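Sayaka Takeda keeps the broken finger in a mug on her desk, next to the pens. It came off the right hand of a two-armed sorting robot in January, and she would like it known that the robot was following instructions.

"It did what we told it," she says. "We'd told it something stupid."

Takeda runs testing at Natatora, which builds handling software for machines that move small containers from one tray to another. The fault took 32 hours of running to show up. The left arm would pick up a can and start toward the tray. The right arm, with no job to do at that point, was supposed to wait off to the side. Once in a great while it decided that "off to the side" meant exactly where the left one was going.

"Two hands, one can," says Boris Trajkovski, who was on shift. "I heard a crunch and thought, please be the coffee machine."

He hit the stop button. The arms kept moving for about 2 seconds, long enough to finish the argument. That delay, and the finger was a distant second, is what got the bench shut down on Monday. Trajkovski had been standing outside the guard line, a fact he has repeated to his manager and his wife.

Since then the team has been rerunning the handoff in simulation, where fingers are free.
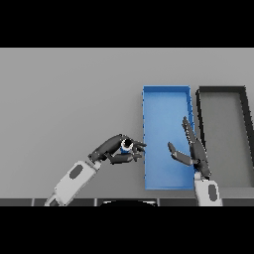 The sorting task in simulation, with a can-like object in the left hand and the right hand open at the blue tray. Courtesy of Natatora

It took 112 simulated runs to get the collision again. Takeda describes the mood in the room when it happened as "indecent." The cause was a waiting position measured from the wrong tray, left over from an older layout.

The stop delay was a separate problem, in the wiring, and less fun to talk about. The button now cuts power directly. "It used to send a message," Takeda says. "A very polite message."

Trajkovski tests it every morning before he takes his coat off.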